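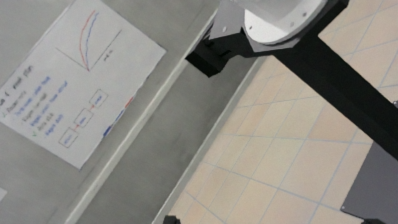

Figure 3. Simulated wrist camera view with the arm turned towards the whiteboard wall. Parts of the wrist housing and gripper are visible at the top, right and bottom.

Papers > Manipulation > Gripper and camera comparison > Section 4

Eduard Paulík and Trygve Engström
8 August 2020

4. Effect of the gripper on the wrist camera view

4.1 Set-up

The two grippers were compared on the same simulated arm, with the same controller and the same camera model. The Trellard gripper has long straight fingers driven by a parallel linkage. The Eklund gripper is shorter and opens wider, but its body is broader near the flange. Both were fitted to the wrist through the Tedero bracket model, so that the camera kept a fixed position relative to the flange whichever gripper was in use. Scenes were rendered in Nanutent with the default lighting.

Each gripper was run through 80 start poses. The poses were drawn once and stored, and the same list was used for both. A run ended when the controller reported that the target had been reached, or after 40 seconds of simulated time. Joint limits and speed limits were left at the values given in Section 3.

4.2 Self-occlusion

The view from the wrist always contains some part of the robot. In Figure 3 the housing and a long black bar take up much of the upper right, and the bar crosses the floor tiles on its way to the right edge. The fingertips only just come into view at the bottom. A tracker that looks for features over the whole image will therefore pick up points on the robot as well as on the room. Points on the wrist do not move with the room when the arm moves, and if they are kept they pull the motion estimate towards zero.

We masked the robot using the renderer's own object labels. The mask was computed for every image, since the fingers move during a run and a fixed mask would have to cover their full travel. With the mask switched off, the controller often stopped short of the target with both grippers. The fault was more frequent with the Eklund gripper, whose wider body hides more of the room when the fingers are open.

4.3 Wall and floor texture

Features were not spread evenly. The floor joints gave many strong corners, but these look alike from tile to tile and were often matched to the wrong neighbour. The drawings and handwriting on the whiteboard gave fewer points, with fewer false matches. At this distance the writing is soft and most of the words cannot be read, although the outlined boxes and the two plotted curves can still be made out. The plain grey wall gave almost nothing.

The start pose mattered more than we had expected. Where the board was in view, the tracker settled quickly with either gripper. Where the view was mostly floor, it could lock on to a solution shifted by one tile. We added a check that rejects any jump in the estimated camera position larger than half a tile between two images. This removed most of the bad solutions but also threw away some good ones during fast wrist turns.

4.4 Results and limits

The final test set held 1473 images, of which 201 were rejected by the jump check. Most rejected images came from the last wrist joint turning at full speed. Slowing that joint reduced the number of rejections for both grippers, at the cost of longer runs. The Trellard gripper gave the steadier position estimate, and we used it for the grasping tests in Section 5.

The comparison does not cover lens distortion or motion blur, neither of which was modelled. Tests with a real camera are planned for December.

Contact the authors | Copyright Paulík and Engström | Back to top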